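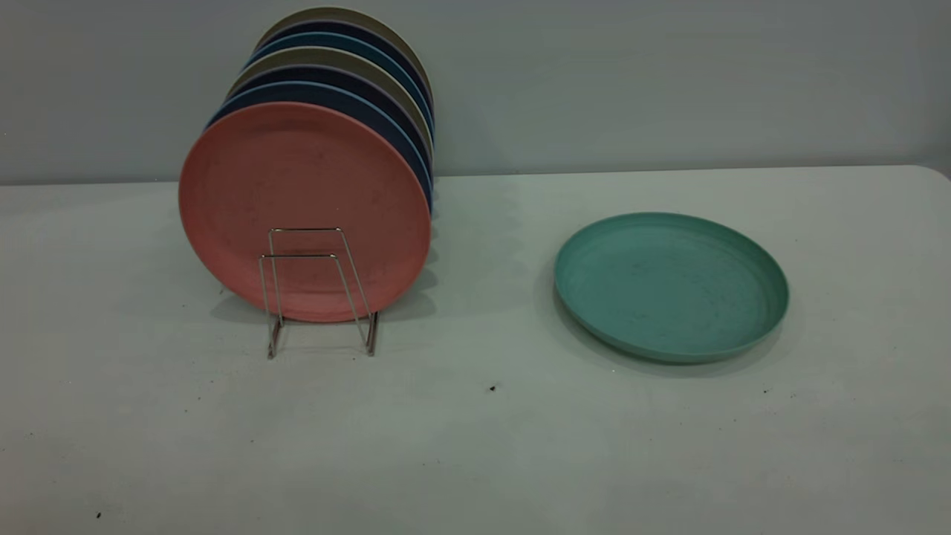 Verbraucherinitiative Flarnthorpe zweifelt an Umweltversprechen bei Mehrweggeschirr

Flarnthorpe, 15. Oktober 2024 – »Kompostierbar«, »aus der Natur«, »für immer plastikfrei«: Wer Geschirr für Kantine, Kita oder Camping kauft, bekommt solche Sätze inzwischen auf fast jeder Verpackung zu lesen. Die Verbraucherinitiative Flarnthorpe hat bei Anbietern nachgefragt, was dahintersteckt. Die Antworten fielen dünn aus.

Angeschrieben wurden 300 Händler und Hersteller. Erbeten waren Angaben zum Anteil pflanzlicher Fasern, zum verwendeten Bindemittel und zum Weg der Entsorgung. Nur vier Unternehmen legten Unterlagen vor, die alle drei Punkte abdecken. Viele andere schickten Werbebroschüren oder verwiesen auf Lieferanten, deren Namen sie nicht nennen wollten.

»Dass irgendwo Fasern drin sind, glauben wir gern«, sagt Sheila Clegg, Sprecherin der Initiative. »Wir wüssten nur auch gern, was den Rest zusammenhält. Wenn ein Anbieter das nach drei Erinnerungen nicht beantworten kann, sollte er mit dem Wort Natur sparsamer umgehen.«

Skeptisch sieht die Initiative auch das neue Siegel »Droka Grün«, das seit Februar auf Geschirr der Handelskette Savley klebt. Vergeben wird es vom Dienstleister Ackroyd, der nach eigener Darstellung ausschließlich Selbstauskünfte der Hersteller auswertet. Eine Laborprüfung ist nicht vorgesehen, Stichproben sind »in Planung«. Einen Termin dafür gibt es nicht.

»Ein Siegel, für das man einen Fragebogen ausfüllt und eine Rechnung bezahlt, ist erst einmal ein Aufkleber«, so Imogen Lambert, die bei der Initiative die Auswertung leitet. Ob die so gekennzeichneten Produkte besser oder schlechter sind als andere, lasse sich auf dieser Grundlage schlicht nicht sagen.

Die Initiative fordert eine verpflichtende Materialangabe mit Prozentwerten und ein Ende des Begriffs »kompostierbar« ohne Nennung der Bedingungen. Von einer freiwilligen Selbstverpflichtung der Branche – sie wurde bereits zweimal angekündigt – verspricht sie sich wenig.

Eine Petition dazu haben bislang 1.742 Menschen unterzeichnet. Die vollständige Auswertung verschickt die Geschäftsstelle auf Anfrage kostenlos.

Pressekontakt:
Verbraucherinitiative Flarnthorpe
Sheila Clegg, Presse und Öffentlichkeitsarbeit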